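From the law centre – February 2020

The library trolley at Bretania, and what came of it

Many of you have been kind enough to ask how the prison books case was getting on, and I've been putting you off since before Christmas because I didn't want to say anything until the letter was in my hand. Well, it is in my hand (it's propped against the teapot as I write), and I can tell you that the rule limiting men on the long-stay wing at Bretania to books sent direct from a publisher has been withdrawn.

For those who have joined us lately, I'd better go back a bit. Said El Khatib wrote to us from the wing a good while ago, in very neat handwriting, to say that his sister had posted him a secondhand dictionary and it had been sent straight back to her. He wasn't angry in the letter. He wanted to know whether there was a form he ought to have filled in. There wasn't one, and when Wubit Derese began asking other families she heard the same story again and again. In the end she had statements from 47 of them, covering everything from cookery books to a manual on diesel engines, and one very battered hymnal that had made the trip there and back three times.

Wubit will tell you she isn't a patient person, but she read every one of those statements aloud to me over the phone, and we put them in order together. Our argument was a simple one. A prison may check what comes in, and quite right too, but it has to be able to say why a thing is refused, and it has to look at the thing before it refuses it. 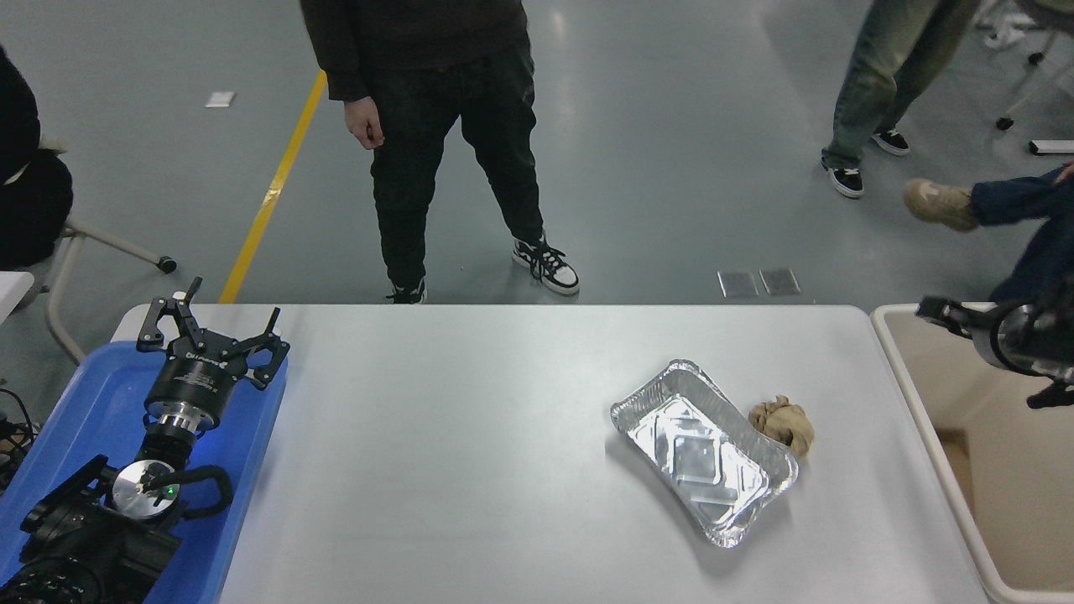 The hearing itself was in December and lasted less than a day. Iman Helmy spoke for us and was as calm as ever, even when the heating failed and everybody put their coats back on. The other side said that searching used books would take too many staff hours. Iman asked how many parcels had been opened in the past year, and there was a long shuffling of papers, and then it was agreed that the figure could not be found. I don't think I breathed for a minute or two!

The judge asked both sides to go away and talk, and that is what we did, for several weeks, with a good deal of help from Craig Baxter, who knows the prison rules better than I know my own kitchen. Under the new arrangement, families may send up to 12 books a year to each man, new or used. Any book turned away must come with a written reason, and there is a right to ask for a second look. It isn't everything we wanted – hardbacks are still to be argued over – but Said has his dictionary, and he tells me he has got as far as M.

A few thank yous. Driss Benjelloun translated letters for us in the evenings and wouldn't take a penny. The members' appeal brought in 200 donations, many of them very small, and every one of them was noticed. If you have a relative at Bretania and a parcel is sent back without a reason, please keep the wrapping and the label and ring the office before you post it again. Wubit is in most mornings, and if she doesn't pick up, do leave a message and speak slowly, as the machine is old and clips the ends off telephone numbers.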